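Home / Student Projects / Robotics and Control / Project Reports

Comparison of Two Gripper Controllers for Simulated Cube Sorting

Student: Eamon Mac Mathúna
Host laboratory: Brindbridge Automation Laboratory
Report submitted: 21st July

1. Purpose of the project

The project compared two ways of controlling a parallel-jaw gripper during a tabletop sorting task. The work was carried out entirely in simulation. The laboratory intends to buy a controller license before the next teaching year, and the supervisors asked for a comparison that could be repeated by later students using the same files.

The controllers were Heslow, which closes the fingers to a commanded width, and Vevano, which closes them until a set force is reached. Both were run with the same arm model, the same motion planner and the same starting positions. Only the gripper command was changed between runs.

2. Task

The arm is required to pick up small colored cubes and place them on flat colored platforms. A placement is accepted when the cube is released and remains on the platform until the end of the run. The cubes may begin on the table or on a platform, and they may be turned at any angle. Cubes that touch one another are permitted, as this condition caused most of the difficulty in the preliminary work done in April.

3. Method

Each controller was given 63 starting layouts, generated once and stored. A run was stopped when all cubes had been placed or when the time limit was reached. Failures were sorted by hand into missed grasps, dropped cubes and collisions with a platform. The Wouters logging package recorded finger width, commanded force and the position of the wrist.

4. Results

The Vevano controller failed to complete 19 layouts. Most of these failures were missed grasps, in which one finger met the cube early and turned it before the second finger made contact. Heslow failed more often, mainly when a cube was rotated well away from the line of the fingers. It was, however, quicker on cubes standing alone, and its motion was easier to predict from the log.

Collisions with a platform were rare under both controllers. They occurred when a cube lay against the side of a platform and the fingers had no clear space on that side. Changing the gripper command had little effect in these cases, and the fault is considered to lie with the choice of approach angle.

5. Limitations

Contact friction was held at a single value throughout. The simulated fingers do not bend, and no delay was added to the force reading. The results should therefore not be applied to a physical gripper without further tests.

6. Further work

It is recommended that the approach angle be chosen separately for each cube before either controller is tested again. The stored layouts should be kept unchanged so that new results can be set beside those given in Section 4. Layouts with cubes close to a platform should be reported as a separate group.
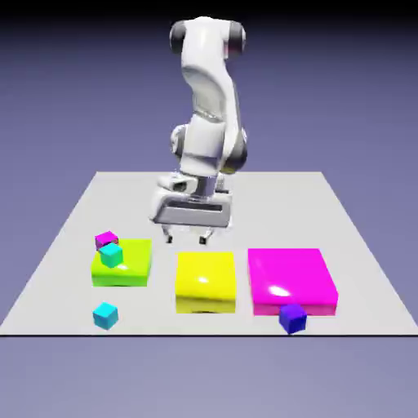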